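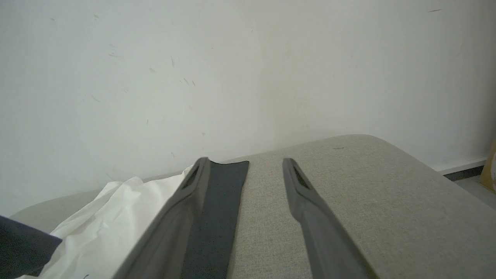
Thitima Rojanasak says the grip is fixed and we should stop fiddling with it. Her note, left on the bench sheet: "Pad holds, print the second set, move on."

11 February 2023

I'm not moving on yet. What we have is 76 good picks out of 200, and most of the good ones came after lunch, when Palesa had the close speed turned right down. Change two things in one day and you don't get to say which one did it. I said this in January about the wrist bracket and was told I was being gloomy. The bracket cracked.

Slow close, same pad, cloth only. That's the run I want. Then the same again at the old speed. If the numbers match I'll shut up about it.

Other things. The Cluken driver still drops its zero after a restart. Reads 1,066 with the fingers fully open, should read 711. Vichien's fix is to restart it twice, and I don't call that a fix. I've put a line in the startup script that refuses to run if the open reading is off. Annoying, but it will stop us logging rubbish.

The fingers themselves I have no quarrel with. Gray print came out fine, the slots near the tips are clean enough. I do doubt that soft goods are a fair test. A crumpled cloth gives the fingers something to grab almost anywhere. Try it on a folded one lying flat and I think we'll see the score fall off a cliff.

Tassanee wants to show it at the Uteo open evening. Fine by me if the sign says "prototype" – and if somebody else stands next to it.

To do:
Rerun at both speeds, log separately
Folded cloth, flat
Ask Palesa where she saved the speed setting
Hold off printing set two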